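Secondhand toy kitchen, repaint or leave it?

amrit_l
Picked up a wooden play kitchen from a neighbour for our daughter's birthday in October. It's solid but the paint on the worktop is chipped and one hinge is loose. Has anyone repainted one of these? I've got half a tin of Grilent satin left over from the skirting boards and would like to use it up.

bogdan_c
Check the tin first. A lot of trim paint isn't meant for toys. You want one marked EN 71-3. If it doesn't say so, don't use it on anything a toddler will chew.

Brock K
She's going to be cooking on it, not eating it. I did ours with ordinary wall paint and a coat of varnish and it was fine for years.

bogdan_c
How old was yours at the time? Mine bit the edge of everything until he was past 2.

Brock K
Four. Fair enough, that does make a difference.

aaliyah.simard
We left ours as it came and put the effort into sorting out the food instead. Ours lives on the bottom shelf of the fridge, fruit all in together, and anything with a missing half goes in the bin.
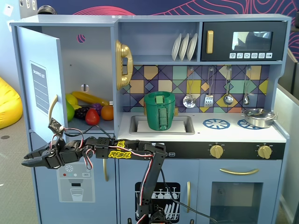 amrit_l
How long should I leave the paint before she can play with it?

bogdan_c
Go by the curing time on the tin and not the drying time. Mine said 14 days, and I kept it in the spare room with the window open.

Younes E
Sand it lightly before you start. I skipped that on a Beneck table and the paint came off in strips. Also take the doors off, it's 2 screws each on most of them and you get a much cleaner edge.

aaliyah.simard
I'd still say leave it. A few chips don't bother a child and you'll only be touching it up again by Christmas.

Brock K
Depends how bad the chips are. If it's down to bare wood she'll get splinters.

amrit_l
It is down to bare wood along the front. I've looked at the tin and there's nothing about toys on it, so I'll buy a small one that's marked. Any thoughts on the hinge?

Younes E
Take the screw out, put a bit of matchstick and wood glue in the hole, let it set overnight, then screw it back in.

amrit_l
Thanks, will try that tonight. Does the matchstick go in with the head on?

Younes E
Cut the head off first.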